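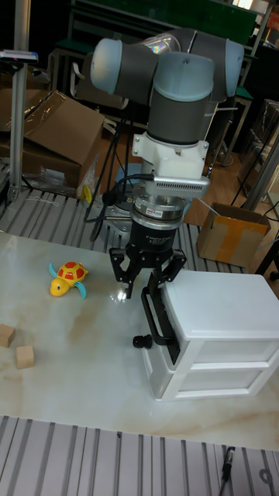 Open day at Trilline, Apr 26, 2023

Trilline opened its storage and homewares building to visitors from ten until four. Entry was free, but you had to book a slot, and mine was the 11:30.

The tour starts in the showroom, where small storage is set out by room of the house. I spent most of my time with the desktop drawers. Two-tier units in white plastic with frosted fronts are the ones I had come for. A frosted front lets you see that a drawer has something in it without showing the mess, and that suits a child's room, where ours will go. The guide said the Clestis range has 646 parts in the catalog if you count every lid, runner and handle, and that spare drawers can be ordered singly.

From there we went up to the test rooms. A unit stays on test for 3,288 cycles before anyone measures it. 

The packing hall was closed until October, so we saw it through a window only. The Zovo outlet next door had seconds at half price, mostly lids.

Parking is on Odukoya Road, with space for about 200 cars. The café takes cards only and had run out of soup by one. Allow 2 hours for the full route, more if you want the outlet as well. The elevator to the test rooms is slow and the stairs are steep.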